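Clerkevdale Household Furniture Vocabulary
Data card, second release

Summary

The Clerkevdale Household Furniture Vocabulary is a list of 691 English terms for domestic furniture and its parts, with spelling variants, a short definition for each term, and notes on regional use. It is maintained by the Clerkevdale Language Archive and is intended for catalogers, auction staff, translators, and students of everyday vocabulary.

Contents

The release consists of one table, stored as tab-separated text in UTF-8. Each row holds one headword. The columns are as follows.

term_id: a permanent number, never reused
headword: the preferred spelling in American usage
variants: other spellings and names, separated by semicolons
definition: no more than 50 words
room: the room or rooms with which the item is usually associated
region: left blank where use is general
source_code: refers to the list of sources in sources.txt

Sources

Terms were collected from printed store catalogs, estate inventories, and household manuals held by the Archive. Lorraine Ruddock selected the inventories and Keegan Ashby transcribed the catalogs. Trade names were excluded unless they had passed into general use. A term was admitted only where it appeared in at least two independent sources.

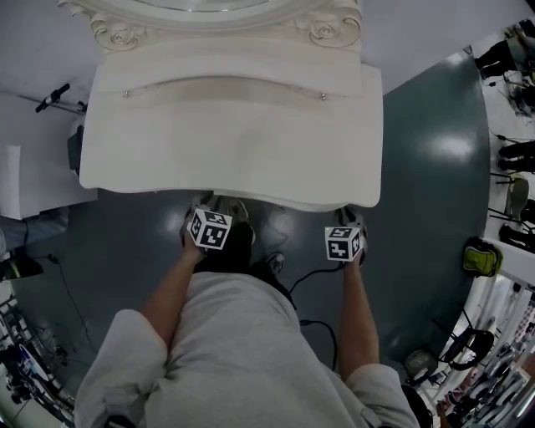 Bedroom and dressing furniture proved the most difficult section to edit. "Vanity," "dressing table," and "toilet table" overlap heavily in the sources, and sellers often used them interchangeably within a single catalog. The present release treats "vanity" as the headword and records the others as variants. "Dresser" is kept as a separate entry, as it refers to a chest of drawers in most American sources and to a kitchen piece with shelves in most British ones.

Review

Every definition was written by one editor and checked by a second. Disagreements were referred to Shona Ormsby, whose decision was final. A sample of 10 entries from each room category was then compared again with the original sources.

Known limitations

Office and garden furniture are not covered. Regional labels for the Mountain West are thin — the Archive holds few inventories from that area. Five headwords carry provisional definitions and are marked with an asterisk.

Changes from the first release

The room column is new. Duplicate entries for "settee" and "hall tree" have been merged, and the retired numbers are listed in retired.txt.

Contact

Corrections should be sent to Kiri Maihi, data editor, with the term_id and a citation. Corrections received by the end of October will be considered for the next release.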